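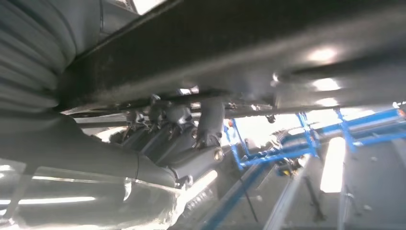
Clitex is a free emulator pack for people who write small apps for phones, and this page collects the questions we get most from new users. If you've been testing on whatever handset was in your pocket, you're going to love this! Version 9 is out now with the skin editor everybody kept asking for, so you can dress up the emulator window any way you like. The default skin is a matte pale gray with soft highlights, and a darker gray is a good match for the keypad color if you want a two-tone look (try it, it's really easy on the eyes after a long evening of debugging).

Support > Clitex > FAQ
Search this site Go

Last updated Aug 6, 2009 by Jeanie MacKinnon

What do I need to run it?

Any reasonably recent desktop or laptop with 335 MB of free disk space. The installer unpacks everything into one folder, and you can move that folder later without breaking anything. Laptops with tiny screens work too, but switch on "compact view" first or the bottom row of keys ends up behind your taskbar.

How many handsets can it imitate?

18 right now, from basic candy bar models up to the wide touch screens. Each one is a profile file you can open in a text editor, and I'd encourage you to poke around in there! Users have sent in some terrific profiles of their own, and the best ones go into the next release with the sender's name in the credits.

What's the difference between Clitex and Primivus?

Clitex is the emulator. Primivus is the little build tool that packages your app and hands it over. You can use either one alone, but together they save a ton of clicking. Press F5 in Primivus and your app pops up in the emulator window, already signed with a test certificate.

My app runs great in the emulator and crawls on my phone. Help?

Go to Settings, Speed, and turn on "handset pace." It's off by default and most people never find it. With it on, the emulator slows down to match the profile you picked, memory limits included. Image loading is the usual culprit, so look there first.

Can I fake an incoming call or a text message?

Yes, and it's my favorite part! Open the Events panel, choose Call or Text, and set a delay if you want time to get back to your app. Low battery and lost signal are in the same list. Please test lost signal. Your users ride elevators.

The emulator says "port in use" and quits.

It listens on port 1644. Something else on your machine has grabbed it, very often a second copy of Clitex that didn't shut down all the way. Close that one or change the number in ports.txt and restart. If you change it, change it in Primivus as well.

Where did the Tullow plug-in go?

Tullow is built in as of this version, so there's no separate download anymore. Remove the old plug-in before you upgrade or you'll see every log line twice. Your saved filters carry over.

Is there a version for tablets or e-readers?

Not yet. Shezi is our code name for the big-screen edition, and we hope to have a test build in December. The sign-up list is open on the forum, under Announcements, and I'd love to have more people on it who write reading or drawing apps.

Can I sell an app I tested with Clitex?

Of course! What you make is yours. Just swap the test certificate for a real one before you ship, or phones will refuse to install it.

Share this page (18) | Comments (9)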